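A Longer Life for Everyday Clothes

The Briltard repair scheme began in July with 15 households and a simple request: that each keep a record of every garment it mended, altered or passed on. By the close of the first stage, the record held 566 entries.

Sofia Frade, who directs the scheme, notes that most repairs were small. Buttons, hems and split seams made up the greater part, and few called for a machine.
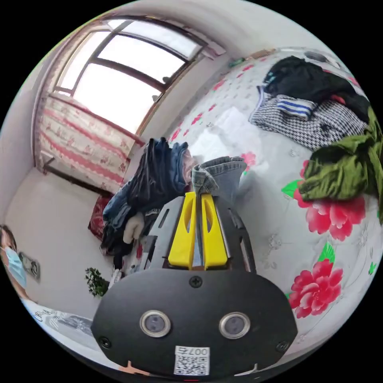 Storage also received attention. Households were advised to fold heavy cloth and to air woollens before putting them away – a practice once common in the district.
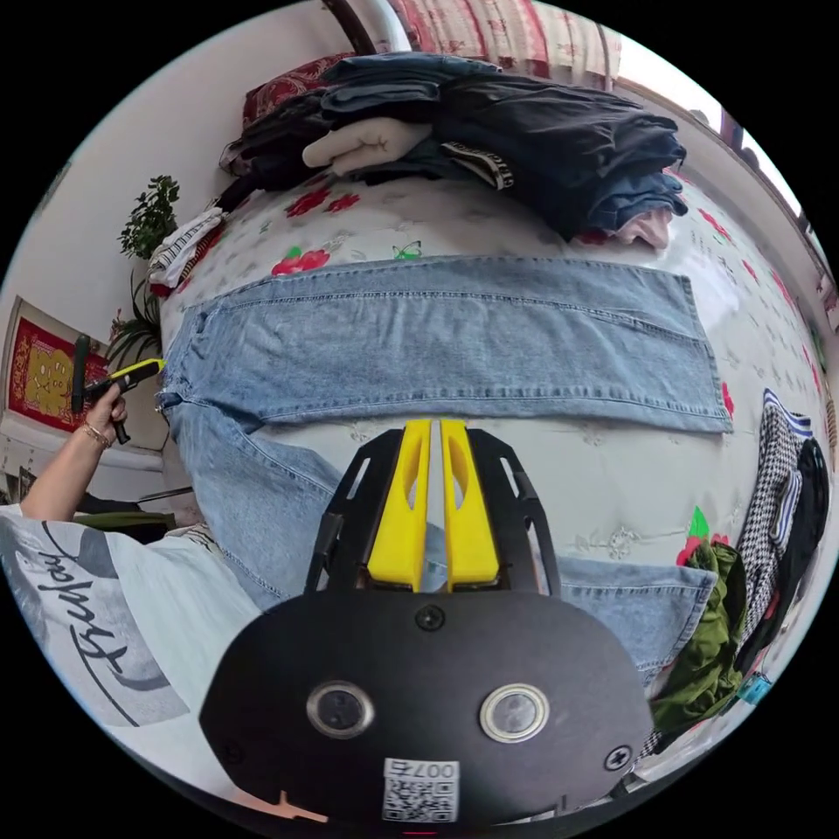

Bavola Institute | Department of Household Studies

Denim proved the most durable cloth in the record, although knees and pockets wore early. Gervásio Seixas has prepared six short guides to patching, which public libraries will lend free of charge. A second stage, led by Maysoun Sleiman, will consider school uniforms.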